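Arm notebook, January, bench by the window, started at 7 in the evening

Wrist camera bracket, version 8. Version seven snapped at the thinner ear while I was tightening it, which is what version six did, so I have at least learned consistency. Eight has a fillet on the inside corner and prints in 35 minutes if the bed behaves. It did, second go.

Cable from the camera now goes up the outside of the forearm with two loose ties and a proper loop at the wrist. Last time I routed it inside to look tidy and the arm unplugged its own eye on the first big rotation. Very tidy.

Rehomed all joints. Shoulder encoder read 237 at rest, same as before I took the thing apart, so either the refit was good or it is stuck. Moved it by hand, the number changed. Good refit.

The Navarro driver board still whines when the gripper holds position. Lowered the holding current a notch and the whine went down a semitone. Calling that progress until someone with better ears comes in.

Pick tests next. Blocks are fine and have been fine for ages, so soft things from now on. Hand-eye offset is still wrong to the right: I ask for centre and the target ends up over towards the right finger. Left the jaws wide and stopped short of the toy to check the offset before closing on anything.

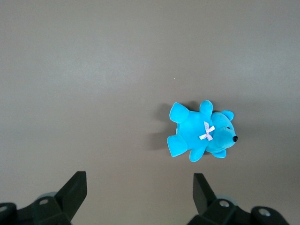 Princess Castillo reckons I should stop nudging the offset by hand and redo the whole calibration, and added in the margin: "Also go for the belly, the legs will only twist on you." Fair on both counts. The margin is for measurements, though.

To do: print the calibration board at true size this time, M3 washers, find the short hex key, try the rubber pads on the fingertips. Power off at the wall, the switch on the Konura supply is decorative.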